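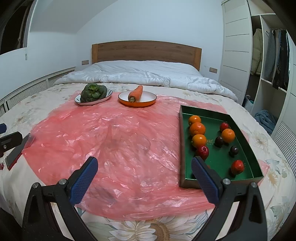 Two-finger gripper with the blue textured pads, mandarins and plums in the green tray.

Filed under: Home > Robots & Gadgets > Kits and add-ons

Is the Kometti hand-held gripper kit worth it for soft fruit?

Posted by Mestside, 21st November

Hello all, and sorry if this has been gone over before. I've been looking at the Kometti kit for a good few weeks now — the one you hold yourself, with the two long fingers — and I'd like to record picking and placing fruit and veg with it at home. Mandarins and plums mostly, and perhaps a carrot or some greens on a plate once I get braver. The shop says the standard pads will do for everything, but they would say that, wouldn't they? Do I need the softer pads as well, or can I save my pennies? My budget is tight and I've only ever used a cheap claw before this.

Stijn Koster
Welcome, and what a nice project to start on! I've had my Kometti since April and I'm very fond of it. The standard pads are fine with mandarins, as the peel gives them something to hold. Plums are where you need a gentle hand, so close slowly and stop as soon as you feel the fruit sit. I bruised 11 of them in my first week (we had a lot of crumble). Carrots are easy if you take them across the middle. Leafy greens I still find awkward, and I tend to go in low near the base. I'd buy the plain kit, live with it for a month or so, and then think about soft pads. Do check the hinge bolts before each session — mine work loose after around 16 runs.

Mumgate
Get the soft ones. Postage costs nearly as much as the pads if you order them later.

Wang
I'd go with Stijn on this, with one small addition. Put a plastic sheet down under your plates and tray, as juice gets everywhere, and try to mix big fruit with small. I practised on nothing but oranges and was hopeless the first time I met a plum.

Comments (2)

Mestside: Thank you all so much, plain kit ordered!

Mumgate: Let us know how the greens go.

Print this page
E-mail to a friend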